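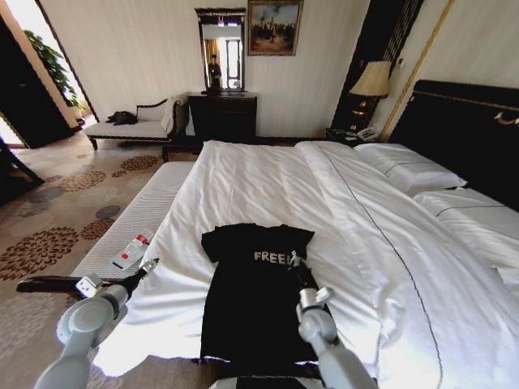 Chapter 7
Class and the Spoken Word
Brenda Fairclough

Learning aims

By the end of this chapter students should be able to:
explain the difference between an accent and a dialect
describe how listeners use speech to place a speaker in a social class
discuss two explanations for the lasting prestige of certain accents
comment on the strengths and limits of the Flornel study

7.1 Hearing class

Social class is usually measured by occupation, income and education. In daily life, however, few people know the earnings or qualifications of a stranger. They judge by what is available to them, and speech is often the first thing available. A telephone caller who has given no more than a name and a reason for calling will already have been placed by the person who answers.

Such judgements are quick and are seldom examined. A listener who would hesitate to describe another person as unintelligent may feel no discomfort in saying that the person does not speak well. The second remark sounds like a comment on language. In practice it may do much the same work as the first.

It is important to separate two terms which are often confused. An accent is a way of pronouncing words. A dialect also includes grammar and vocabulary. A speaker may use standard English grammar with a strong regional accent, and many people do so throughout their working lives. Complaints about "bad grammar" are frequently complaints about accent, and students should check which of the two is meant before accepting any claim about falling standards.

Prestige is not a property of sounds. The dropping of the "r" at the end of a word such as "car" is associated with high status in one country and with low status in parts of another. What listeners admire is the group with which a sound has become linked, and that link is made by schools, courts, broadcasting and employers over a long period.

The Flornel study, discussed in full in section 7.4, asked 924 adults to listen to recordings of the same short passage read in several accents. Nearly 70 per cent gave a different estimate of the reader's occupation when the accent changed, although the words were identical. When interviewed, many of the same adults stated that accent had no influence on their opinion of others. Dinier and Morar, who directed the study, took this as evidence that class judgement operates largely without the listener's knowledge. Papadopoulos has objected that people asked to guess an occupation from a voice alone have little choice but to use the voice. Both positions should be kept in mind when reading the tables.

Key terms: accent, dialect, prestige, standard English, social class.

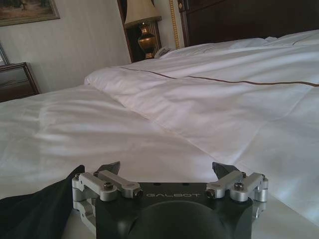 7.2 Changing the way one speaks

Most speakers alter their speech according to company. A solicitor may speak in one manner to a client and in another to a brother or sister, and may be unaware of doing so. Sociologists call this style-shifting. It becomes a question of class when the change is expected in one direction only, so that some speakers must adjust in order to be heard while others are never asked to do so.

Before reading further, students should turn to the interview extracts on page 51 and note each point at which a speaker refers to the reactions of family members.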